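Changes to Bench Booking and Electrical Safety at the Cunmont Workshop

The Cunmont Workshop will introduce a revised booking system in December. The change applies to all members, including those who hold a shared membership through the Gallico annex. Current bookings will be carried over and do not need to be entered again.

Membership has grown to 238, and the workshop has 40 bench places. Evening sessions in particular have been oversubscribed since the summer, and the office has received a number of complaints about places that were reserved and then left unused. Under the new arrangement, a member may hold no more than eight hours of reserved bench time in any week. Unreserved places will be open to all members on arrival. A place not claimed within the first half hour of a reservation will be released to the waiting list.

Members who need longer periods for a single project may apply to the office in writing. Applications should state the nature of the work, the bench preferred, and the expected date of completion. Extended bookings granted before the change will be honored until they expire.

The annual inspection of portable electrical equipment will take place in the same month. All power strips, extension cords, chargers and bench lamps kept on the premises must carry a current inspection label. Equipment belonging to members is included. Items may be left at the Undov Street entrance during opening hours, with the owner's membership number attached. Power strips may not be plugged into one another, and cords may not cross the main aisle at any time.
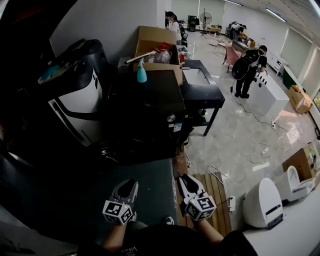
A worktable with mat, slatted board and power strip.

Items that do not pass inspection will be held at the office for collection and may not be used in the building. Items not collected by the end of the following month will be recycled. The workshop is unable to repair equipment on behalf of members, although the bench in the Aoun Room is available for that purpose by arrangement.

The office also wishes to remind members that the storage shelves in the rear corridor are intended for work in progress. Each item must be marked with a name and membership number. Lumber, finished pieces and empty boxes should be taken home.

Printed copies of the revised rules are available at the front desk, and 300 have been set aside for distribution with membership renewals. Questions about bookings may be addressed to the office between 10 a.m. and 4 p.m.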